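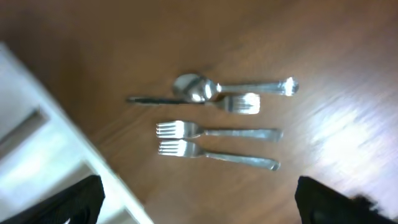 *One spoon and three forks on the dining table, before sorting.*

I spent most of January sorting flatware. The starting point was the kitchen drawer, which had stopped closing fully, and a box from my aunt, Toshiko Matsuda, who moved to a smaller apartment in Murelwood and kept only what she uses. The box held 38 pieces. Combined with ours, that made far more forks than two people need and four or five patterns that don't belong together.

The dining table is the sorting surface. It has a reddish-brown finish with enough shine that silver-colored metal picks up glare near the window side, so I work at the other end when I am checking for scratches. A dish towel goes down for anything I plan to rub or polish. For plain sorting I lay the pieces directly on the wood.

## Sorting order

I tried three orders before settling on one.

The first was by type: all forks, then all spoons, then all knives. It is quick, and it tells you very little. A pile of forks looks like a pile of forks until you try to set places with them.

The second was by finish, shiny against dull. Finish depends on how long a piece has been in the dishwasher and says almost nothing about which set it came from. Two teaspoons from the same set can look unrelated if one lived at the back of a drawer.

The third was by handle, and I kept that one. The handle end is the most reliable feature on ordinary flatware. A squared tip with slightly rounded corners is one family. A rounded, decorated tip is another. Handles that taper to a point are a third, and they are usually thinner over the whole length, so they can be picked out by feel. Once the handles are grouped, type is a second pass inside each group.

In practice:

1. Lay the pieces parallel, a handful at a time. More than that and they start to slide over each other.
2. Turn them so the heads all face left. I skip this when I'm in a hurry and then have to go back and do it, as with the fork under the spoon in the first batch, which lies the opposite way to the other two.
3. Compare handle ends.
4. Move each piece to its group.
5. Within the group, compare neck width and tine length.

Step 5 matters for forks. Salad and dinner forks in the same pattern can differ by so little that they pass for each other unless they are side by side with the handle tips lined up. I push the tips against a ruler laid flat on the table. If the tine ends then don't line up, they are different forks.

## Weight

I also weighed a few. The kitchen scale is an old Ruvlow that reads to the gram, good enough for this. Four dinner forks from one pattern came to 227 grams together. Four that looked the same in the drawer came out noticeably lighter, and when I checked the backs, the lighter ones had no stamp at all. They had been mixed in for years. Tatsuya Wada, who lived with us one winter and left with several of our mugs, probably brought them.

Weight is a poor first test and a useful last one. I only use it on pieces that pass the handle comparison and still feel wrong in the hand.

## Marks and dark spots

Most of ours is stainless. Toshiko's box had a few plated pieces, and those need to be kept apart because I wash them by hand. My test is the back of the bowl or the heel of the fork, where the piece rests on a table. Plating wears there first and the base metal shows through as a warmer color.

Dark handles are harder to judge from a distance. A bright handle at a bad angle reflects whatever dark thing is in the room and reads as black. I no longer decide anything about color until I have picked the piece up and turned it over under the ceiling light. Tarnish stays where it is when you turn the piece. A reflection moves.

For tarnish I use a paste of baking soda and water on a soft cloth, rinse, and dry right away. Foil in hot water also works on solid silver, but I don't trust it on old plate – Emiko Miyazaki lost the detail on a serving spoon that way and I have seen the spoon.

## What stayed

The drawer now holds 16 forks and the same number of spoons, in two patterns. I would have preferred one. The squared-tip pattern is short on teaspoons and the decorated one is short on dinner forks, so between them they make a full drawer, and at dinner I set one pattern on each side of the table.

The drawer insert is from Fesbridge, the adjustable kind with a sliding divider. The divider creeps toward the back each time the drawer is shut hard. I put a strip of shelf liner under it, which slowed the creep but didn't stop it. A second strip along the back edge is next.

Plated pieces are in a cloth roll on the upper shelf, well away from the rubber bands. Rubber marks silver, and the marks are a nuisance to get off.

The rest went to Kuldeep Gautam, who is setting up the kitchen at his new place and said he didn't care whether anything matched. I kept back one fork with a thin tapered handle that fits neither pattern. It is the right size for getting pickles out of a narrow jar and it lives next to the can opener.

Still to do: the knives. There are fewer of them, but the handles are hollow on some, and two rattle. If anyone has re-cemented a hollow handle at home without it coming loose again in the first hot wash, I would like to know what adhesive you used and how long you left it to cure.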